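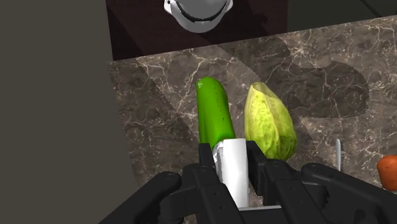

Render: black gripper, fingers closed on a white cylinder.

Home Notebook Bench Repairs Archive Search

2023-01-06
Ans Mertens

Monitor wedges for the Koech tour, continued from the old book.

All the wedges are back from the Trotberg show and stacked by the roller door. Wedge 2 is the one with tape across the grille. The note on the tape just says "vocal, goes away," in the monitor engineer's handwriting. I called him before lunch. He said the vocal in that wedge was fine at line check and fine for the first few songs, then got duller through the set until the singer was leaning down to hear herself. He pushed the send up, got feedback in the wedge beside it, and pulled it back. At the interval he swapped the speaker cable and nothing changed. For the second half they ran her from the side fill and she sang too hard to get over the drums, so her voice was rough by the encore. They want it sorted before rehearsals start again.

He also said he thought it was the amp channel. I don't, or not only, as he moved the wedge to a spare channel at load-out and it still sounded dull to him. He was tired and the room was being swept, so I am not leaning on that much.

Put wedge 2 on the bench, on its back, with the bench amp (the Mikar, left channel, the right one still has the noisy fan). Pink noise at low level first. Sounded normal to me. Ran a sweep and saved it as the cold trace. Laid it over the sweep from when we built these in May and they are close. A small dip near 500 that was there in May as well, so that's the box.

Turned it up to something like show level and left it running with the door shut. Ear defenders on, sign on the door. Went and did the cable bin while I waited, see below. When I came back it was clearly duller. Swept again straight away without touching anything. The top end falls off above 2000, and it falls off as a shelf, the whole horn section down together. The woofer is unchanged. Turned it off, had coffee, swept again, and most of it had come back.

So it's heat, and it's somewhere in the high side. Candidates as I wrote them on the whiteboard:

- the driver itself, voice coil getting hot and losing level
- the protection lamp in series with the driver
- a resistor in the pad
- a bad joint or connector that opens up when warm

Swapped the high driver with the one out of wedge 5, as wedge 5 had no complaints. Same run, same length of time. Wedge 2 went dull again with the good driver in it. Wedge 5 with the suspect driver did not. That takes the driver off the list. I put them both back where they came from and marked the backs with paint pen so we don't lose track.

Pulled the crossover board. No scorching I could see, which surprised me a bit. Wiggled everything with a plastic stick while playing noise quietly and got nothing. Then warmed it a section at a time with the hot air pencil on its lowest setting. Lamp, nothing. Inductor, nothing. When I got to the pad resistor the level sagged, and it came back as it cooled. Did it three times to be sure. Measured it out of circuit: right value cold, and climbs a long way when warm. One leg had a dull gray ring in the solder as well, so the joint may have been part of it. I can't say which did more, and I replaced the part and redid the joint together, so I won't find out.

The resistor is not the type on the parts list. The list calls for the ceramic Lutton one and this is a smaller one with a different code. I looked at the other boards with a flashlight through the port. Wedge 5 has the right part. Wedge 3 and wedge 6 have the small one, same as 2 had. I think we ran short when we built the second lot and someone used what was in the drawer. Might have been me. There is nothing in the book for that day except a note on glue.

Done today:

Wedge 2: new Lutton resistor, mounted up off the board on its legs so it has some air. Reflowed the two joints next to it. Long run at level, swept hot, and the hot trace now sits on the cold one down to the thickness of the line over most of the range. Slight loss at the very top, same as wedge 5, which I'm calling normal.

Wedge 3: same part changed, not yet run hot.

Wedge 6: not touched. Only one Lutton resistor left in the drawer after 2, and it went in 3. Ordered a bag.

On the processing. While I had the engineer on the phone I asked what he had on the vocal send. High pass at 80, which is lower than I'd want for a singer standing that near the kick. He said she likes some weight in her voice. Fair enough, it's her mix. But a lot of what the wedge was doing down there was stage rumble, and it uses up amp that could go to the vocal. I've suggested he try it higher in rehearsal without telling her and see if she asks for anything. He laughed and said he would tell her. Either way it didn't cause the fault.

I asked as well about the position of the wedges. He has her pair quite close together, angled in. With one going dull, the other would have been carrying all the consonants, so she'd have heard it as one side dropping out. She had told him "the left one has a blanket on it," which is a good description and I wish it had reached us on the tape.

Cable bin: went through the speaker leads that came back with the wedges. Most are good. Pulled two with loose strain relief and one that had been run over by something heavy. Cut the ends off the flattened one so it can't find its way back into the case. The connectors are fine and are in the tray.

The limiter settings for the Mikar racks need checking against the real power rating of these boxes. The file on the shared drive is older than the boxes are. I set the bench amp by hand today and wrote the value on the side in pencil. Don't load the old file.

To do:

- run wedge 3 hot, sweep, save next to the wedge 2 traces
- wedge 6 when the parts come in
- check the spares on the top shelf for the small resistor, I haven't opened those
- right fan on the bench Mikar
- correct the build sheet so the resistor code is written out in full
- call Trotberg about the grille screws, they still have our box of them

Wedge 2 is back in its case with the tape taken off. I left the cold and hot prints from both runs inside the lid.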